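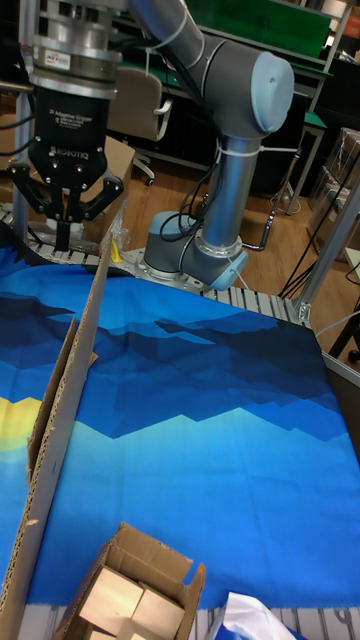
Slower than her nan at the self-checkout, Gemma Crabtree reckoned, and her nan argues with it. Dennis Fairclough, who runs the open day at Mastley each March, took this well.

"It isn't in a hurry," he said. "It doesn't get paid by the piece, or at all."

The arm has had 17 months in his care and has drawn 58 visitors by lunchtime, most of whom want to know if it makes tea. "It doesn't," said Fairclough. "I've stopped saying 'yet'."

What he would like them to ask about is the gripper. Picking up a wooden block, he told me, is a perfectly respectable problem. Cloth is worse. "Cloth is a swine. You try telling a machine where a cloth ends."

And his own job, is that safe? He looked over at the sign-in table. "Someone has to put the chairs out."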